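Vallwood Community Meals
Progress report to the Eichhorn Fund
Period covered: March to June
Prepared by Mélanie Poirier, kitchen coordinator
For: Wolfram Hollmann, grants officer

1. Bread service

The grant paid for a change in how bread goes out at the evening meal. Until March we put sliced loaves on the counter in their bags and people helped themselves in line. The line was slow at that point and the last slices in each bag were often thrown away. We now bake rolls in the Zurnonholm kitchen and put a basket on every table before the doors open at 5:30.

We bought 22 baskets from Stultier, all one model. They are rectangular, with a braided rim and sides that narrow toward the base, so they take up less table than the opening suggests.

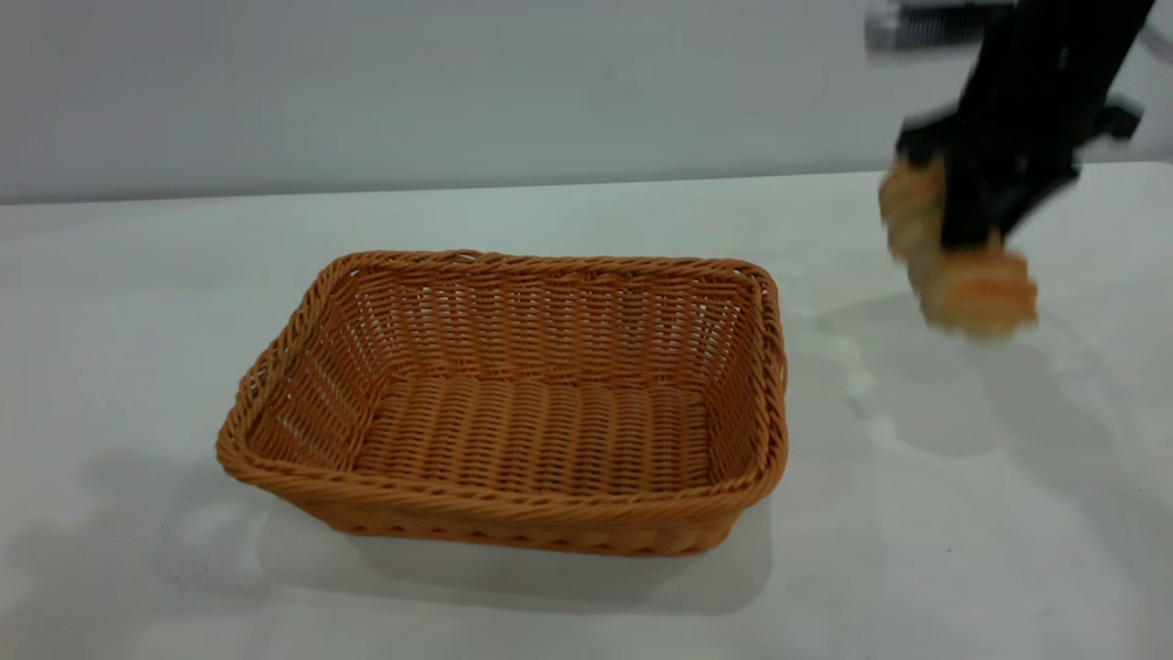
Do the baskets need a cloth or paper liner?
We use a paper liner at every meal. Crumbs get into the weave without one, and brushing them out was adding time to the cleanup.

The baskets are washed by hand on Wednesday and left upside down on the rack overnight. Two have been set aside with loose strands on the rim. Stultier has agreed to replace both.

2. Rolls

We served 1,584 rolls in the period. The recipe has changed once. The first version was a round roll that dried out by the second sitting. The long roll keeps better and is easier to split for soup, and it is the one we intend to stay with.

Baking starts at 1 p.m. and the last tray is out by 4. The second oven was down for part of April. On those days we bought rolls from a bakery and charged them to the general food budget - none of that cost appears in this grant.
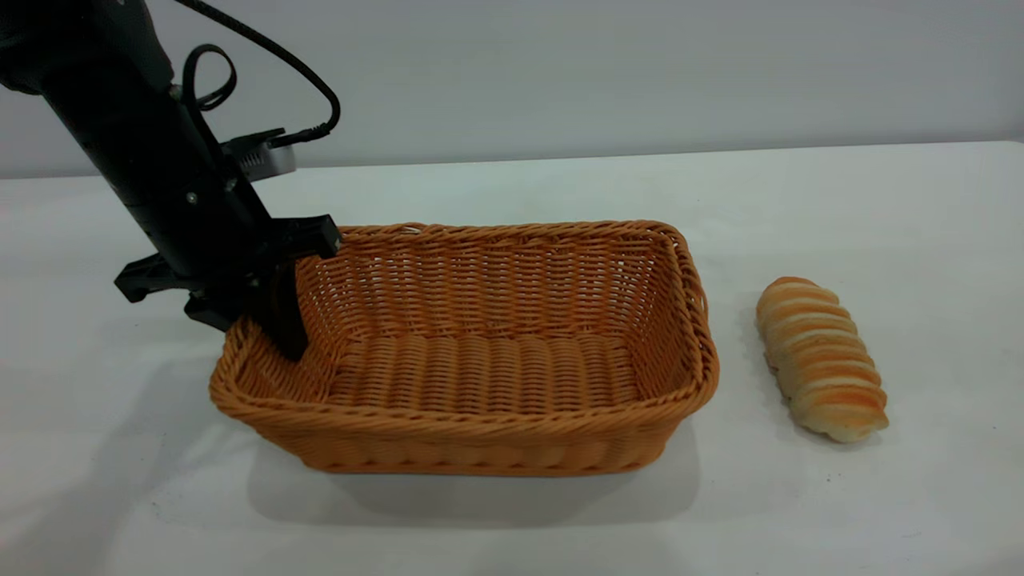 Bread basket and long roll on a white tabletop.

3. Table setup

Setup was the part we had most trouble with. At first the baskets went out already filled and the bread was cool by the time people sat down. The order is now: tables wiped, empty baskets placed, water and cups, then bread last, carried out with tongs. Each basket gets six rolls, and refills come from the kitchen on request.
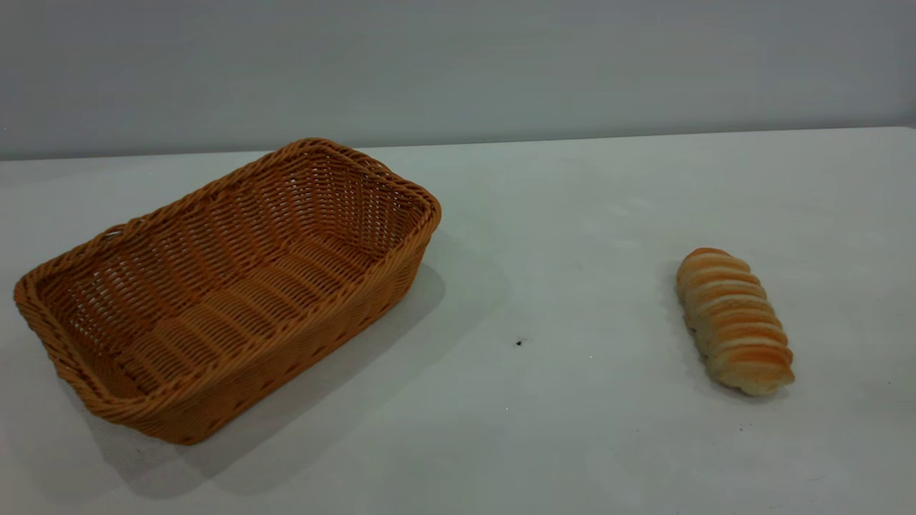
We also tried putting two baskets on the long tables. It left no room for the soup pots, so we went back to one and refill those tables more often. Average attendance was 127 per evening, and the current number of baskets covers that with a few spare.

4. Waste

Bread waste is down. We weighed what was left at the end of each evening for the whole period and compared it with the same months last year. The drop is 43 percent. Rolls that stay in the kitchen are frozen and used for crumbs and bread pudding. Rolls that have been out on a table are still discarded under our food safety rules. 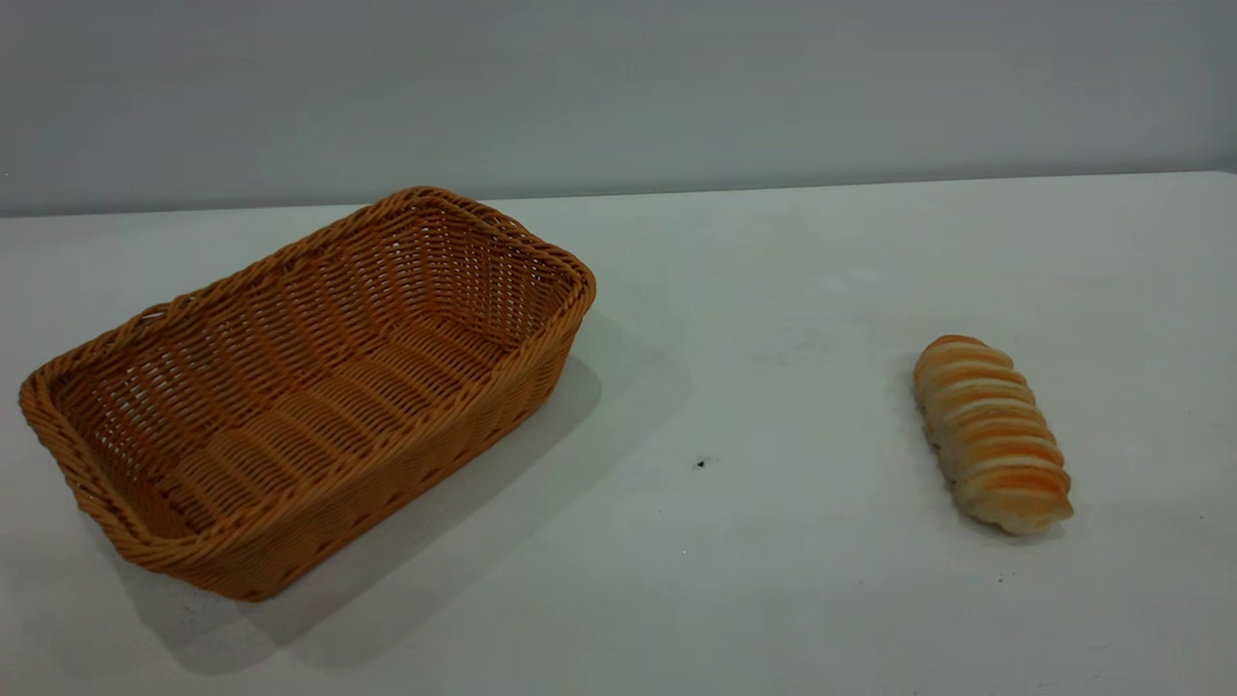
Empty basket with one roll, light gray wall behind.

5. Next period

- Finish the written setup sheet and post it by the kitchen door.
- Receive the two replacement baskets.
- Test a smaller roll for the children's lunch in July.
- Get a price for a second drying rack.

The money left in the equipment line will cover the rack if the price holds. We are not asking for any change to the budget. Receipts and the weekly waste sheets are attached separately.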